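Brernside Lab — Simulation Scene Inspection Checklist
Two-arm bench task, before policy evaluation
Checked by: Rezaul Bhuiyan
Date: Wednesday, morning

1. Scene file loads without warnings
OK. Loaded on the Adex workstation, and also on Huron.

2. Random seed written in the run log
OK. Seed 1684. Please do not change it between the two policies, otherwise we can not compare them.

3. Joint limits same as on the real arms
OK for both arms. I compared each value with the Kincaid sheet.

4. No contact between arms at start pose
OK. I checked the contact list for the first 100 steps and it was empty.

5. Gripper opens fully after reset
OK. See picture at the end.

6. Bench does not move or sink into the table
Needs attention. In one reset the bench slid a little before any arm came near it. I made the friction higher and repeated the test, and it stayed in place. I would like a second person to look at this.

7. Episode stops at time limit
OK. Limit is 3000 steps. The old file had 1393, which was too short for the slow policy — these old results should not go in the same table.

8. Success rule is checked by hand
Not done. I watched only a few episodes. The rule counts a success also when the object is touching the gripper, and I think this is too generous for our paper.

9. Force limit is active
OK. The episode ends when the limit is passed, and the log says which arm.

10. Same room and lighting for all methods
OK. The room with blue walls is used for every method.

Result: may be used for test runs. Not for final numbers until items 6 and 8 are closed.
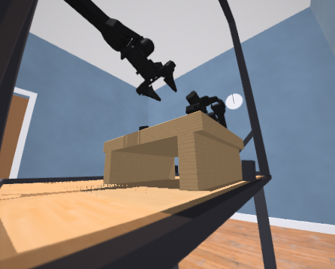
Item 5: gripper of the near arm open above the bench, second arm behind.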